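To: Shared Reading Rooms list
From: Reading Room Services, Pestley
Date: 2 August 2025
Subject: Re: Furniture guidance for reading rooms, second draft

Dear colleagues,

Thank you to all member rooms that sent comments on the first draft of the furniture guidance. We reply below to the message from the Uvgate room, which raised most of the points made by others, and then set out the wording we propose to put forward in October. Comments already received on chairs have been taken into the draft and are not repeated.

The Uvgate reading room wrote:

> We have read the draft and are content with sections 1 to 3. We have
> concerns about section 4 (tables).
>
> First, the draft asks for a table height of 70 centimetres in all
> rooms. Our existing tables are higher than this and were bought on the
> advice of the previous guidance. We could not justify replacing them.
> Would a room in our position be marked down at the next review?
>
> Second, the draft says that tabletops should be "of a light and even
> colour". We should like to know what is meant by even. Our readers
> have no complaint about a visible grain, but they do complain about
> shine, above all those using tracing paper or pencil transcripts near
> the south windows. If the purpose of the clause is to reduce eye
> strain, we suggest that it speak of shine and leave the grain alone.
>
> Third, the cleaning schedule in the annex asks for tables to be wiped
> down between every two readers. With our present staffing this cannot
> be done on busy mornings. We would accept a fixed schedule, provided
> that it allowed for the length of the midday closure.
>
> Last, could the final text say plainly who pays when a table is
> damaged by a reader? The draft refers to "the usual arrangements",
> and new members of the list may not know what these are.

We take these points in order.

Height. The figure in section 4 is meant for new purchases only. Rooms that bought under the earlier guidance will not be marked down for it, and the second draft says so in its first paragraph. A room which replaces part of its furniture is asked to keep tables of differing heights apart, and to place at least one table of the new height where a wheelchair user can reach it without passing between other readers. Existing tables fitted with a drawer or a deep front rail should be measured to the underside of the rail, as the clear space for the knees is often much less than the height of the top would suggest.

Colour and grain. We accept the suggestion. The clause now asks for a light colour with a low shine, and the word "even" has been removed. At Pestley we have light tops with a plain view of the grain, and we have received no complaints on that account. Rooms with darker tables may keep them and supply pale mats on request.

Tabletops at Pestley 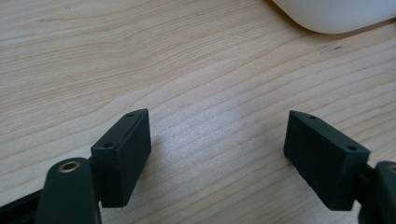
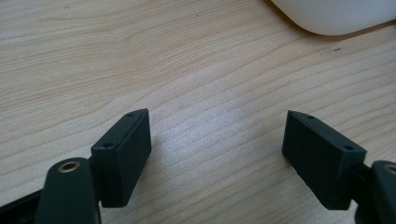
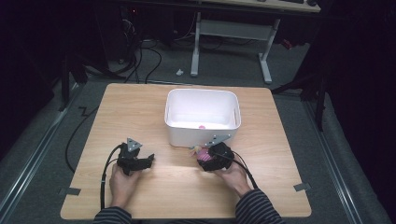 Mbwambo has asked that the mats be left out of the guidance altogether. The view there is that loose mats slide, that readers lean on their corners, and that a large map laid half on a mat and half off it will take a crease along the edge. Mbwambo would prefer a single sheet of heavy paper, cut to the full size of the table and changed when marked, and has offered to send its supplier's terms to any room that asks for them.

We think that both practices can stand. The second draft allows either a mat or a full sheet for bound volumes, and a full sheet only for maps, plans and anything else that is opened flat. Rooms should note that coloured paper is not suitable in either case.

Cleaning. The annex has been rewritten. Tables are to be wiped before opening, during the midday closure and after the last reader has left, using a dry or barely damp cloth. No spray is to be used while items are out. Where the midday closure is shorter than half an hour, the second wipe may be limited to the tables used that morning. Polish should be avoided. It leaves a film which can pass to paper, and it brings back the shine that section 4 is intended to reduce.

Damage. "The usual arrangements" has been replaced by the following:

4.7 The room bears the cost of ordinary wear. Where a reader has caused damage beyond ordinary wear, the room should record it on the day, inform the reader in writing within 5 working days, and agree any charge before work is ordered. No reader is to be refused entry while a charge is under discussion.

One further matter was raised by Grarkurberg, whose room is being rewired this autumn. Section 5 (lighting) assumes ceiling lights with a desk lamp at each place. Grarkurberg will have ceiling lights only and asks whether lamps may be lent from the desk. They may, provided that cables do not cross a walkway and that the lamps are of a kind which stays cool in use. A sentence to this effect has been added at 5.3.

The second draft runs to 11 pages with its annex and will be sent to each member room separately. Rooms which need it in large print should reply to this address. Please send comments to the whole list, quoting the section number in the subject line, so that others may see what has already been raised. Comments on opening hours and readers' tickets belong to the other consultation and will be passed on.

Yours faithfully,

Reading Room Services
Pestley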